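Blog > Around the House > Desk Stuff

Another week, another article promising that small white cubes will fix my desk. I have doubts. Bollora sells them in sets at 22 dollars, and the pitch is that plain blocks "calm the eye." My eye was calm before.

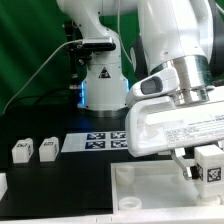
What the plain ones don't do

A white cube doesn't hold pens or keep papers flat in a draft. You pick it up, you put it down, you have moved a cube. The Trurov catalog gives it two pages.

I'm a little softer on the cream kind with a rounded knob on top.
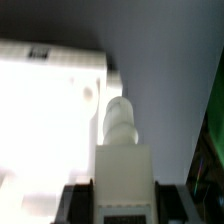
A knob at least gives you something to look at. Would I pay Nendholm prices for one? No. Cream next to bright white just looks like old white to me, and I suspect it would bug me by Thursday. I'm keeping my coffee can.

Filed under: Desk Stuff, Not Convinced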